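Un manteau, deux hivers

Publié le 13 novembre

J'ai racheté un manteau en laine chez Charbonneau, le dépôt-vente de la rue basse. Cinquante-deux euros, gris foncé, coupe droite, doublure refaite. L'étiquette intérieure dit Sundik, une marque que je ne connaissais pas. La vendeuse non plus. Il ferme bien, les manches tombent au poignet, je n'ai rien eu à faire reprendre.

Je le note ici parce que j'avais écrit en janvier que je n'achèterais plus de vêtements neufs pendant un an, et plusieurs lectrices m'ont demandé où j'en étais. J'ai fait deux exceptions : des collants et une paire de chaussures de marche. Le reste vient de l'occasion ou de mon placard.

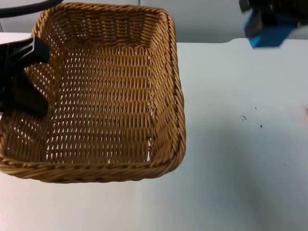 Le plus difficile a été les pulls. En dépôt-vente, la maille est souvent feutrée ou boulochée, et les photos des annonces en ligne ne montrent pas grand-chose. J'en ai renvoyé un qui était annoncé en laine mérinos et qui contenait surtout de l'acrylique. La vendeuse m'a remboursée sans discuter, mais j'ai perdu les frais de port. Maintenant je demande toujours une photo de l'étiquette de composition, et si on ne me répond pas, je passe.

Pour les pantalons, je ne regarde plus la taille indiquée. Je mesure à plat celui qui me va le mieux (ceinture, fourche, longueur) et je compare. Chez Cerer, par exemple, je prends une taille de plus que partout ailleurs.

J'ai aussi appris à faire mes ourlets. Erlinda Dimaculangan, qui tient l'atelier de retouche à côté de la gare, donne un cours le soir. On apporte ses propres affaires et on repart avec quelque chose de fini, en principe. J'ai passé toute la première séance à découdre. À la seconde, j'ai raccourci une jupe en crêpe et l'ourlet se voit un peu du côté gauche. Je la porte quand même.

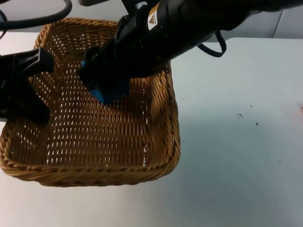

Quelqu'un m'a demandé en commentaire si je faisais vraiment des économies. Oui, mais moins que prévu. J'achète moins cher, et j'achète aussi plus souvent, parce qu'à vingt euros la chemise on réfléchit moins. En mars j'avais quatre chemises blanches presque identiques. J'en ai redonné deux à ma sœur.

Il reste la question des sacs. Le mien est un Trullport en cuir que j'ai depuis mes études, et la bandoulière commence à lâcher au niveau de la couture. Un cordonnier m'a proposé de la remplacer entièrement, un autre de recoudre seulement l'attache. J'attends le devis du second. En attendant je le porte à la main, ce qui n'est pas commode dans le bus.
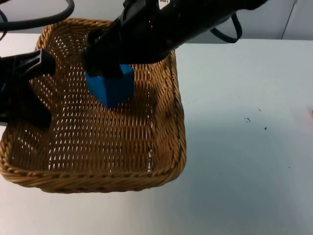
Panier rectangulaire tressé, bord torsadé.

La prochaine fois je parlerai de l'entretien de la laine, on me le réclame depuis un moment. Si vous avez une bonne adresse pour faire nettoyer un manteau sans qu'il ressorte rêche, mettez-la en commentaire, le pressing de mon quartier a fermé cet été.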